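Revised house rules for two-arm work

The revised rules for manipulation work at Stumimport come into force on January 7, 2021. They replace the version issued in October and apply to every station where two arms share one work area, including those operated on our behalf by Ostex. Iona Drummond and Mostafa El Sherbiny prepared the text after a review of 564 session records.

The main change concerns shared reach. Where both arms can reach the same item, such as a plate or a sponge, the operator must state before the session which arm will handle it. The other arm is to keep clear until the first has let go and withdrawn. Closing speed for household items is limited to 40 per cent of the rated value.

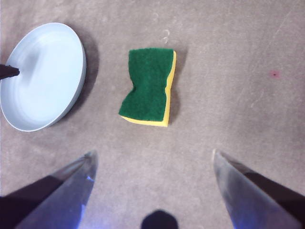 Operators are also reminded that the surface forms part of the station. Marks and scuffs are to be entered in the log at the start of each shift, and must not be cleaned off part-way through a set of sessions. Gripper fingertips are to be checked at the same time. Any chip or bend should be reported to Mhairi Gourlay, and the arm withdrawn from use pending her reply.

Records made under the October version remain valid and need not be repeated. Staff who have not yet signed the revised rules are asked to do so with Wilma Hepburn, quoting form 909.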